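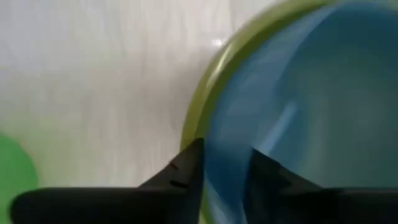 From: Duyên Ninh
To: gripper-talk list
Date: Apr 10, 2020
Subject: Re: Flemen fingers or Mikemach fingers for thin walls?

Saqib Magsi wrote:
> Has anyone run the Flemen fingers and the Mikemach ones on the same arm?
> I'm after something that will pinch the wall of a bowl or a cup without
> shoving the whole thing across the table. My parts are thin plastic and
> the pads I've got now are far too wide. Also, is a wrist camera worth the
> bother, or do I stick with the overhead one?

Hi Saqib, hi all,

Yes, both, on our Soomro arm, and I've been at it on and off since February so you get the long answer (sorry!).

The job I keep coming back to is nested bowls. Blue one sitting in a yellow-green one, close in on the near wall of the blue one, lift, leave the other where it is. Sounds like nothing. The trouble is the gap between the two walls, because one finger has to get down into it and there's precious little room.

I did 200 goes with each set. The Flemen fingers failed 30 times, nearly always by pinching both walls together and bringing up the pair. The Mikemach ones failed more than that, but in a nicer way: they slid off the top and left everything on the table, so you can simply try again. If your parts scratch easily I'd take the second sort of failure any day. The Flemen tips are thinner, mind, and you can file the pads down a bit, which I did with a nail file and a lot of swearing.

As for shoving things across the table, I think that's your controller more than your fingers. Ours did it too until I slowed the last bit of the close. On the Prarkex box it's parameter 854, and it comes set much too high. Halve it and see. There's a second setting for how hard it squeezes once it feels contact, but I've never got that one to make any difference, so if somebody has, please shout.

Wrist camera: yes, get one, but don't expect pretty pictures. Once the arm moves at any speed everything smears, and glossy rims throw highlights that my edge finder loves to mistake for a rim. Mine's a small cheap one and I can see both fingertips along the bottom of the picture, so I know where they are relative to the wall, and that's what I wanted it for. I still use the overhead one to find the bowls in the first place. The two together run fine on a PC with an old 3070 board in it (the network card, before anyone gets excited).

One thing I haven't tried is steel or glass. Do you have any, Saqib? And what's the wall thickness on yours? If it's under a couple of millimetres I'd be tempted to send you my filed pads to try, they're only sitting in a drawer.

I'll put the log files up once I've renamed them into something a human could follow.

Cheers,
Duyên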